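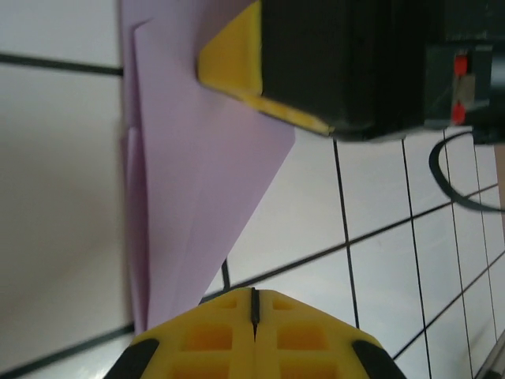
Tundico Valley update is out, V1.4, public. Quick post becuase the download page is getting hammered and half the questions in the inbox are the same one.

For those who missed it, Tundico Valley is the 4x prairie map by Devendra Mishra. First version went up in March and had the grain elevator bug where canola sold for nothing if you tipped it in reverse. Fixed now. Also fixed: floating fence posts behind the Ofori dairy, the train horn that never stopped, the hole under the bridge that ate trailers.

What's new, short version:

- new farmyard at Kevon, north side, comes with two machine sheds and a fuel tank
- 556 hectares of workable land, all of it buyable
- flax and lentils added, both with proper swath textures
- sugar beets moved off the starter fields
- Ofori dairy takes milk and, new this time, silage bales
- snow sits properly on the gravel roads now
- rail line extended to the Narkemov terminal

The Narkemov terminal is the big one. It used to be scenery, a few bins and a locked gate. Now you can haul there by road or load cars at Kevon and send them down the line. Prices are a bit better than the town elevator but it's a long drive, and the last hill is nasty with a loaded B-train in winter. Take the grader road if you've got the smaller tractor.

Field shapes have changed too. The quarter sections on the east side were dead square before and people complained they were dull. Devendra has cut sloughs and bush into most of them, so your old AutoDrive routes and saved courses won't line up. Delete them and re-record. Sorry, no way around that. 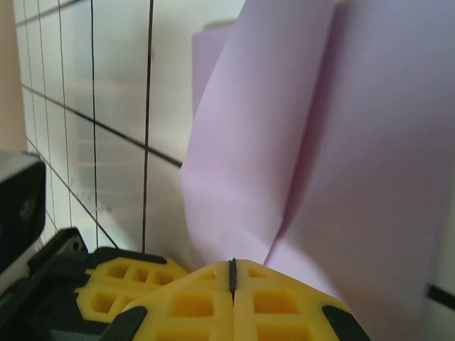 Do I need to start a new save for V1.4?

Start a new one if you want the Kevon yard and the terminal. An old save will load, but the new buildings don't show up and the rail stops at the old siding.

Money carries over if you edit it by hand, same as always. Back up your savegame folder first. Several people didn't last time and lost a lot of hours over it.

Download is up on the usual page, over 200 MB smaller than the last one, the old tree textures finally got cut. Unzip once only. There's a readme and the map zip inside, the map zip goes in the mods folder as is. If the map doesn't show up in the menu you've probably unpacked it twice.

Numbers so far: 2,337 downloads of V1.4 as of noon. Multiplayer has been tested on a dedicated server with 4 players, ran fine, a bit of lag at harvest with everybody on the same field and the straw turned on. Larger groups, let us know how it goes.
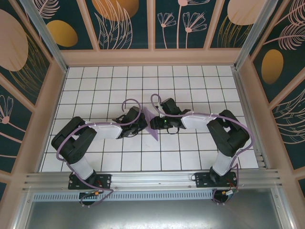

Known issues. The pig barn trigger at Ofori is fussy, you have to back in nearly straight. Crows spawn in the grocery store lot and won't leave. AI workers get stuck on the slough edges if you use anything wider than the starter seeder, so turn them yourself or leave a headland. Colour on the canola looks too yellow with the shaders set to low, that one is on the list. The sign at the Narkemov turnoff still points the wrong way.

Mods needed: none required. Recommended are the western grain trailer pack and any of the bigger air drills, the starter gear is slow going on the big fields. Manure system works, seasons work, precison farming partly works (soil map is in, the yield map isn't yet).

V1.5 is planned for after harvest, real harvest that is, Devendra is on the combine till it's done and wont be answering messages much. Bug reports go in the pinned thread, with your log file please. Reports with no log get skipped.

Console version: being looked at. The rail extension is the sticking point and it may have to come out for that one. More when there's more.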